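Trellurholm Residents' Information
Frequently asked questions: reservations, handover and service charges

Last updated 27 June 2023

Who is responsible for the development?
Trellurholm is being built by Indance on the former goods yard at Ustthorpe. Indance holds the freehold and will remain the managing party until the final phase has been handed over.

How do I reserve a home?
A reservation is made by signing the reservation form and paying a fee of £2,000. The fee is deducted from the purchase price on completion. Reservations cannot be accepted by telephone, and a plot remains available to other buyers until the signed form and cleared payment have both been received.

Is the reservation fee refundable?
The fee is refundable in full if the buyer withdraws in writing within 17 days of signing. After that period, Indance will deduct legal and administrative costs already incurred and return the balance.

Which homes are in the current phase?
The current phase consists of the 11 houses on Tan Row and the apartments facing the canal. Plans and price lists may be requested from the sales office.

May I change the layout or finishes?
Buyers may choose from the published range of kitchen and flooring finishes until the plot reaches first fix. Structural changes, including the removal of internal walls, are not permitted before completion.

When will I be given a completion date?
An estimated quarter is given on reservation. A firm date is confirmed by notice to your solicitor once the building control certificate has been issued. Homes in the current phase are not expected to be ready before September.

Can I inspect my home before completion?
Yes. Each buyer is invited to one inspection before completion. Any defects should be entered on the form provided and signed by both parties - items mentioned only in conversation cannot be recorded.

What does the service charge cover?
The charge covers the upkeep of shared paths, planting, lighting and drainage. For apartments it also covers buildings insurance, lifts and the cleaning of stairwells. It does not cover repairs inside individual homes.

May I let my property?
Houses may be let without consent. Apartment leaseholders must notify the managing party in writing and provide a copy of the tenancy agreement. Lettings of less than six months are not allowed under the lease.

How do I make a complaint?
Complaints should be sent in writing to the customer care office, quoting the plot number. An acknowledgement will be sent within five working days.
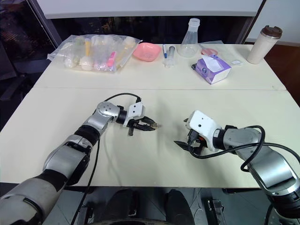
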